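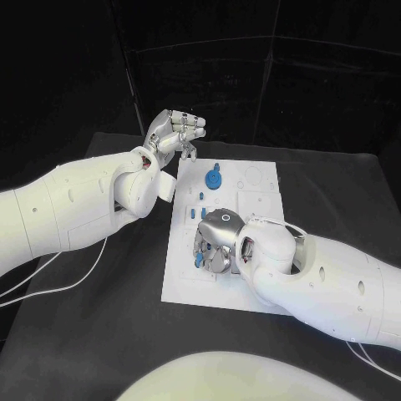 Speaker notes: Setting Up a Task Board Station
Session 3, Plerkthorpe training day, September
Presenter: Hoi-yan Yen

Opening (2 minutes)
Welcome attendees on behalf of the Orine program. Introduce Chun-yin Tsang, who will take questions on room layout.

The table
The board is rectangular and white. A dark gray cloth gives it a clear outline, and it should lie flat with no folds of fabric underneath. Stations are to be dressed the same way at every site.

The backdrop
Black curtains hang behind the table. Ask attendees to check their own rooms for windows and reflective surfaces at table height. The Lelau site had to move its station twice for this reason.

Cables
Leave slack where cables cross the cloth, and route them to the side of the table. They must not pass over the board.

Work on the board (10 minutes)
Explain that the board is to be reached from both sides. Pause here for comments from Kam-wah Chiang on board height.

Close
Refer attendees to the station checklist. Completed copies go to Hiu-tung Liao by the end of the month.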